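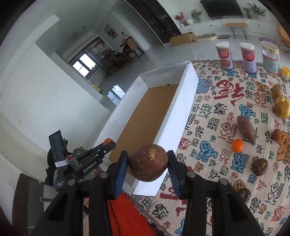 Vanderleia Marinho
Staff reporter, science and industry

Kanar has stopped its fruit-sorting robot and pulled 23 training recordings after the arm crushed a mandarin, flung the remains over a safety screen and hit a worker's safety glasses with the pit of another fruit. The worker wasn't hurt. The fault has been found, and the story of how they found it is a great one if you like machines even a little!

The arm is called Rina, and it runs on a test bench at the company's Tukside workshop. It learns to pick up produce by studying recordings of people doing the same job with hand-held grippers, the kind you squeeze with your own hand while a camera and sensors keep track. The people work on the floor at home, with fruit and vegetables spread over a rug and a long tray to put them in. You get sweet potatoes next to little mandarins next to something brown and hard, and the person has to find a decent grip on each one. It's slow, careful work, and it gives a robot a much richer idea of fruit than a row of identical apples on a belt ever could.

Rina had been doing very well. It could take a lumpy quince by its narrow side and set it down without a bruise (I watched it do this in the fall and nearly clapped). Then the team loaded a new set of recordings, and on the second morning of tests the arm started to squeeze late. It would close on a fruit, stop, begin to lift, and then close again, much harder. Soft fruit burst. Hard fruit shot out sideways.

"The first one we blamed on the mandarin," said Consuelo Espinoza, who runs testing at Tukside. "It was an old mandarin. Then a second one went, and then a plum went over the screen and I got the pit right here." She tapped the left lens of her glasses. "I hit the stop button and we all stood there with juice on us."

The emergency stop worked as it should, and the arm was still in under a second. The force limit was another matter. It had been raised for a trial with heavier root vegetables and never put back, so the fingers were allowed up to 34 newtons, far too much for anything with a thin skin. Espinoza has since put a lock on that setting. Changing it now takes 2 people, each with their own key, and the screen shows the current limit in large numbers the whole time the arm has power.

That explained why the squeeze was so strong. It didn't explain why there was a second squeeze at all, and for a few days the team went after the wrong thing. They swapped the finger motor. They swapped the cable that runs down the forearm. They put on new finger pads, then the old pads again. Rina went on crushing fruit through all of it.

Anselmo Cusi, a software engineer on the project, finally quit looking at the robot and sat down with the recordings. He played them back slowly with the finger opening drawn as a line under the video. In a good recording the line drops just as the pads meet the fruit and then stays flat while the fruit is carried. In the bad ones the video showed the fruit already held and rising, and only then did the line drop.

The video and the finger readings had come apart! Each is saved with its own clock, and the two clocks are matched at the start of a session. In the bad sessions the match had been skipped after a battery change, and the finger readings were running behind. Rina, being a good student, had learned just what it was shown: touch the fruit, start to lift, close the fingers now. Since the earlier recordings had taught it to close at first touch, it did both.

Cusi went through all 71 sessions in the new set by hand, which took him most of a week and, he told me, a lot of sunflower seeds. The late readings were in 23 of them. Those are out of the training set for good. The team talked about shifting the readings back into place but decided against it, as the delay wasn't the same from start to finish.

People who make the recordings have a new routine, too. At the start, and again after every battery change, they close the empty gripper three times in front of the camera with a short pause between. Software checks those three closings against the finger readings before the session is accepted. If they don't agree, a message comes up right away and the person can start over while the fruit is still on the floor. I tried it myself and got it wrong the first time by going too fast. The message is polite.

Lech Mazurek, who looks after safety for Kanar, was cheerful about the bug and much less cheerful about the plum. The screen on the bench was built to keep hands out, he said, and it was never tall enough to stop something thrown. A full enclosure with a roof is on order from Chávez, the metal shop that made the original bench. Until it's fitted, no one may stand on the tray side while the arm is powered, and glasses are required anywhere in the room. They were already required at the bench itself, and thank goodness for that.

Mazurek has written the whole thing up, including the force limit left too high, and posted it on the workshop's notice board with a picture of the burst mandarin. He would like other small robotics shops to read it. Any group that records people with hand-held grippers could run into the same clock trouble, and the check takes only a few seconds.

Rina is back on the bench at low force, trained again without the bad sessions. So far it is handling foam balls and one very patient sweet potato. Real mandarins return in March, once the enclosure is in and Mazurek has signed for it. Espinoza has invited me back for the first one, and I'll be there with my own glasses!

Additional reporting by Hendrik Magagula. First published February 2020.

Home News Science Industry Local Events Archive Subscribe

Contact the newsroom | Copyright, all rights reserved | Back to top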